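Keeping Veg Going Through the Week

I do one big shop at the Darcombe market and then try very hard not to go back until we've eaten it all. It used to end with me scraping something brown out of the salad drawer, so over the years I've picked up a few habits, and as people keep asking me for them I've put them all on one page.

First off, unpack everything the minute you get in. I know, you want a cup of tea. But plastic bags sweat, and a bunch of coriander left in one overnight is halfway to soup by breakfast. I tip the lot out on the table, pull off rubber bands and wire ties, and put anything bruised to one side for that evening's supper.

Herbs next. Soft ones (coriander, parsley, dill) get their ends snipped and go in a jam jar with a couple of centimetres of water, then into the fridge door with a bag over the top like a little hat. Change the water when it clouds. Basil sulks in the cold so mine sits on the windowsill. Curry leaves I strip off the stem, dry properly and freeze in a tub, and they go straight into hot oil from frozen. Stand back, they spit!

Salad leaves I wash in a big bowl of cold water, spin, and then spin again after tipping the water out, which makes more difference than you'd think. They go in a lidded box with a sheet of kitchen paper top and bottom. If the paper feels soggy, swap it. I paid 27 pence for my best box in the charity shop at Plimalbridge and it has outlived two fancy ones with vents.

Potatoes and onions both like the dark but not each other's company, so mine live at opposite ends of the cupboard under the stairs. Paper sacks, never plastic. Carrots lose their tops straight away, and if they've gone bendy, 20 minutes in iced water perks them up enough for sticks. Celery the same, or wrap it in foil and it'll stay crunchy for ages.

Then there's the stuff that can't decide whether it wants the fridge or not.
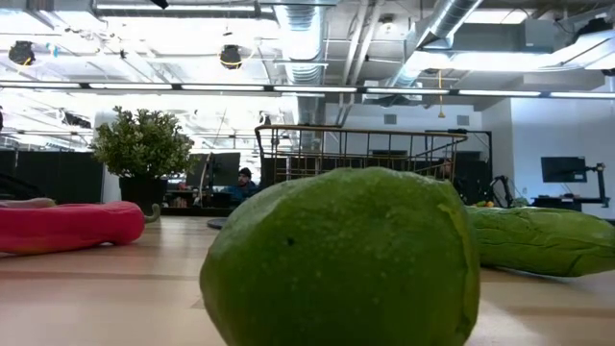 Inese Vaher wrote in to say she never puts limes in the fruit bowl at all, they go hard as golf balls on her in a warm kitchen, and she keeps hers in a sealed bag at the bottom of the fridge with the air squeezed out. I've tried it and she's right, they stay juicy much longer. Roll them under your palm before cutting, and if you've got a glut, squeeze the lot and freeze the juice in an ice cube tray.

Cucumbers I dry well, wrap in a tea towel and keep in the warmest bit of the fridge, usually the top shelf near the front. Don't park them beside bananas or tomatoes or they go yellow and soft on you. Bitter gourd gets much the same treatment but I try to cook it within a few days. Slice it, salt it, leave it half an hour, squeeze it out hard and fry it with plenty of onion.

Last thing, wipe the salad drawer out before each shop with warm water and a splash of vinegar, and dry it before anything goes back in. I line mine with an old flannel, and that goes in the wash with the tea towels.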